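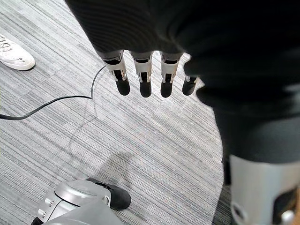 Striped carpet

Striped carpet is a floor covering, woven or tufted, in which the pattern is made up of parallel lines of colour. It is used in hallways, on stairs, in offices, waiting rooms and shared workrooms. The lines may be wide and bright (deckchair stripe) or thin and set close together in near shades of one colour, usually grey, a type sold to offices under the names pinstripe, fine line or linear. This article deals mostly with the fine line sort.

Contents
1 Pattern
2 Making
3 Laying
4 Wear and cleaning
5 Gevora range
6 See also

Pattern

Fine line carpets normally use between three and six shades. Light grey, mid grey, charcoal and an off-white is a common set. The order of the lines may repeat exactly, or be shuffled over a long repeat so that the eye does not pick out a block. Long repeats cost more to set up. Short repeats are cheaper but can shimmer when seen at a slant down a corridor, a fault known in the trade as strobing.

Stripes running along a room make it look longer, stripes across make it look wider. Old advice, repeated in most fitting manuals, and true up to a point – in a room full of desks it makes little difference.

A grey line pattern hides fluff, grit and pale dust better than a plain carpet of the same shade. Does not hide tea. Dark marks show most on the off-white lines.

Making

Two main methods.

Woven. Coloured yarns are set side by side in the warp, so the stripe runs the length of the roll. Hard wearing, slow to make. Still usual for stair runners.

Tufted. Yarn is punched through a backing cloth by a row of needles and held with a layer of glue. Each needle can be fed its own colour, which makes a lengthways stripe very simple to produce. Most office carpet is made this way. The pile is generally left as loops, since cut pile blurs a thin line.

Printed stripes exist too but the edges go soft with use and they are mostly found in cheap mats.

Yarn is wool, nylon, polypropylene or a mix. Nylon coloured before spinning keeps its shade best near windows.

Laying

Striped carpet is less forgiving than plain. A plain carpet can be a little out of square with the wall and pass; a striped one cannot, the line gives it away along the whole skirting. Fitters snap a chalk line down the middle of the room and work outwards. Where the walls themselves are not square the lines are set true to the longest wall, or to the doorway.

Seams on broadloom are cut between two lines, never through one. Tiles may be laid all one way (monolithic), turned a quarter each time (chequer) or staggered like brickwork. Arrows are printed on the back of the tile to show direction. Mixed batches should be be checked in daylight before any glue goes down, as the greys vary.

Stairs: the stripe must meet from tread to riser. Allow extra for waste.

Wear and cleaning

Vacuum along the line, then across. Loop pile should not be brushed hard. A pulled loop is snipped level with the rest, not tugged, as in a straight row a tug can run a long way and leave a bare line. Outdoor shoes bring in most of the grit, hence the mat well at the door. Castors flatten the pile in tracks, and the tracks show more when they cross the stripe than when they follow it.

Spills are blotted from the outside in. Bleach should not be used on wool.

Worn tiles can be swapped with ones from under cupboards. A new tile in an old floor tends to look lighter for a few months.

Gevora range

Gevora was a fine line tufted carpet drawn by the pattern designer Nicanor Ocampo for the Jastska mill. It came in 9 colourways, all but one of them grey, and was sold in both rolls and tiles. Pattern no. 441 had the longest repeat and was the one most often fitted in offices. A later version for stairs, no. 752, was narrower in the line and woven, with production moved to Tulenen. Both have been dropped from the catalogue. Left over stock turns up at clearence sales, nearly always as part boxes.

See also

Carpet tile
Stair runner
Ticking (cloth)
Azimi weave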